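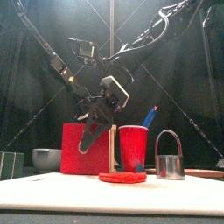

From: Bradley Tunstall
To: swap-and-sort list
Subject: Re: Re: red box, pail etc. for the craft shelf

Hi all,

Quick one, on my way out the door. Answers to Phyllis in between her lines, scroll down. Photo's in the middle.

> On April mornings when I can't sleep I make lists, so blame
> the hour for this. I went through the last few messages and
> I still can't tell what is going on the shelf by the window
> and what is going to the Clegg sale. Could somebody please
> just say? I have 11 spaces on the sign-up sheet and people
> writing in the margins.

Fair. Window shelf gets the red box, the cup and the little pail. Clegg sale gets the rest of the odds and ends, unless Hwa-young objects before tonight. She said she wanted first look at anything green.

> 1. The red box. Is it the one with the round thing on the
> front? My grandson says it is a knob, I say it is a cover
> for a hole. Does it matter for what goes inside?

Same box, yes. Round beige disc low down on the left. I didn't try it so you're both still in the running. Doesn't matter for storage, we're putting the wool scraps in and the dried-out glue sticks are going in the trash, finally. What I like is the strip of light wood down the right edge, makes it look like a small cabinet. Please don't anyone paint over that. Derek I am looking at you. The red is speckled and kind of rough looking, so labels might not stick, we may need to tie one on.
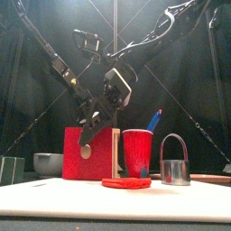

Red box, cup on its red pad, metal pail to the right.

> 2. The cup. We had a long talk last spring about plastic cups
> falling over when they are full of markers. Has anybody
> solved it?

Sort of. It's on a flat round red cloth pad now. Pad is a bit wider than the bottom of the cup. One marker in there at the moment, the blue one with the red tip, and it leans. With a full load I'd want something heavy at the bottom, Teun suggested washed gravel, I'd say a handful of those big washers from the Listurach jar. Leave the blue tape on the cup please, that's how I tell ours from the ones that belong to the kitchen.

Also can we agree the cup is for MARKERS. Not pencils, not scissors, not the tea spoon.

> 3. The pail. Is it the shiny one with the handle that goes
> over the top? And is it too nice to use? I would hate to see
> it get scratched up in a week.

That one. It's small and it's shiny, and yes it'll get scratched, that's ok by me. I was thinking clothespins or the wood beads. It picks up the red from everything next to it, looks almost copper on the handle. Phyllis if you really want it kept nice, take it home and bring us an ugly one, no hard feelings.

> 4. Money. Did we ever settle up for the shelf paper and the
> two rolls of backing cloth?

No. Teun has the receipts. Total was 165 for everything incuding the Kaltden brackets, which two people have already told me was too much. Maybe so. They hold. If you said you'd chip in, chip in, envelope is in the top drawer.

> 5. Last thing. Who is doing the labels this time. I did them
> the last 2 times and my hand is not what it was.

I'll do them. Block letters, no cursive, no glitter pen. Hwa-young has the good card stock left over from the Jiveo order, if she can bring 2 sheets that's plenty.

> Thank you all and sorry for the length.
> Phyllis Oakley

Not long at all, helps to have it in one place.

Stuff still open, from me:

- Does the pad stay with the cup or is it somebody's coaster? Found it in the sewing drawer. Speak up if its yours.
- Derek, you still have the tall step stool. I can't reach the top shelf without it and I'm not standing on the radiator again.
- Wool scraps: anything shorter than a finger goes to the felting bag, not the red box. It was a rat's nest last year.
- Sale table opens at 9, Teun has the key. Bring your own bags.

Pls trim the old messages when you reply, the digest people are complaining again.

Gotta run,
Bradley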